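About Wermont

Hi, I'm Lăcrămioara Sârbu, and I run Wermont, a little shop and studio in Brenurberg that is all about sorting. Small stuff, mostly. The drawer next to your stove, the bowl by the front door, the coffee can of screws your uncle gave you when you moved out. If it fits in the palm of your hand and you own more of it than you'd like to admit, we probably have a class for it!

People ask how anybody ends up doing this for a living, and the answer is that I used to work in the returns room at a mail-order place. Things came back with no label, no box, no note, and my job was to work out what they were and where they went. I loved it. I'd go home and do my own kitchen drawers for fun (my husband has stopped commenting). After a while friends started asking me over to do theirs, then friends of friends, and one September I signed a lease on the old key-cutting shop on the corner, mainly for the big front window.

We've been here ever since. The front is the shop, where we sell boxes, trays, dividers, paper labels and a very good pencil. The back is the studio, with the long tables, and that's where most of the good stuff happens.

What we do back there

Our main class is called First Pass, and it runs two hours. You bring one drawer's worth of things in a bag, any drawer, and please don't tidy it before you come. I mean it. Everybody wants to tidy it first, and then we've got nothing to work on!

We cover the tables in brown paper before each class. It comes off a big roll, and I like it better than any mat or tray liner I've tried. You can write on it, you can see a tiny spring or a pin against it, and when you're finished you fold the whole thing up and the dust goes with it. It does wrinkle along the front where people lean, and I've given up fighting that.

Then come the plates. Yes, dinner plates. When I started out I bought a set of proper sorting trays with compartments, and what happened was that people tried to fill every compartment. They'd invent a category so the empty square wouldn't look lonely. With a plate you put down a thing and ask whether the next thing belongs with it. If it does, on it goes. If it doesn't, get another plate. I buy them secondhand, in whatever pale color turns up, and I try to give each person two that don't match so we can say "the blue one" and "the other one" without any confusion.

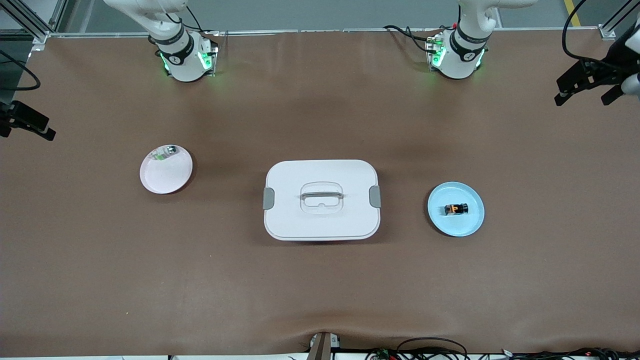 The box goes between the plates, and it stays shut until you've made up your mind. That's my one real rule. An open box is a terrible temptation, because your hand just drops things in while you're talking, and then you've made a junk drawer with a lid on it. So the lid stays on, the clips stay down, and you move things from the pile to a plate, and from there to the other plate if you change your mind (you will). Only when a plate looks right to you do you open up and pack it.

I'm fussy about boxes, I'll admit. I want a lid that clips on at both ends and a handle that folds down flat into the top so the next box can sit on it. Square corners look smart on a shelf but I find them a pain to wipe out, so I go for rounded. And I'd take plain white over clear nearly every time. Clear boxes sound like a great idea until you've got a shelf of them and you're looking at the insides of all your drawers at once – I did that in my own hallway and lasted a month.

Our other class is Second Pass, for people who have already done the first one and gone home and found that it came undone. It comes undone for everyone, a bit. We look at which things wandered back out of the box and we usually give those things a spot of their own, out in the open, close to where they get used. Scissors are the classic. I have never met a pair of scissors that stayed in a box.

The shop up front

We keep it small. We carry 17 sizes of box and I've used every one of them at home, which is how I know the second smallest is the one you want for sewing things and the second largest is too heavy to lift once you've filled it with anything made of metal. I still sell that one because the knitters love it. Yarn weighs nothing!

Our labels come from Stevum, two streets over, who cut them for us on a thick cream stock that takes pencil well. Pencil is what I recommend. Pen makes people nervous about getting the name right, and you're going to rename that box at least twice before it settles.

We also have a bin by the register called the Ghorbani bin, after the family who had the key shop before us. They left behind a wooden crate of odd bits, hooks and knobs and tiny brass plates, and I couldn't throw it out. So now anybody can drop in a useful little part they don't need and anybody can take one. I've seen a cabinet knob leave and come back three times. If you're missing one foot from a bookcase, come and have a rummage.

Who comes

All sorts. We get a lot of people who've just moved, and a lot who are helping clear a parent's house and need one afternoon where the stakes are low. We get kids too, on school visits, and they're quick! Give a seven-year-old two plates and a heap of buttons and they'll have a system before you've finished explaining (it may be a system where one plate is "nice" and the other is "mean," but it holds up surprisingly well).

Since we opened, 3,514 people have taken First Pass, and 1,553 of them came back for the second one. I keep the tally on a card in the register and I'm a little proud of it. Classes are small, so please book ahead. September fills up early with everybody getting the house straight after summer.

A few practical things

We provide the paper, plates, pencils and one box each, which you take home with you. Bring your bag of things and a snack. Wear something with sleeves you can push up.

Please leave medicines and anything sharp or leaking at home. Batteries are fine to bring if they're in decent shape, and we'll talk about where to keep them and how to take the old ones in for recycling.

There's a step at the front door and a ramp at the side, off the alley, with a bell that I can hear from anywhere in the building. The studio's on the ground floor. Parking is easier before noon.

If you're not sure a class is for you, just come in and say hello. I'm generally at the back table with a cup of tea and somebody else's drawer, and I'm happy to have company while I work through it.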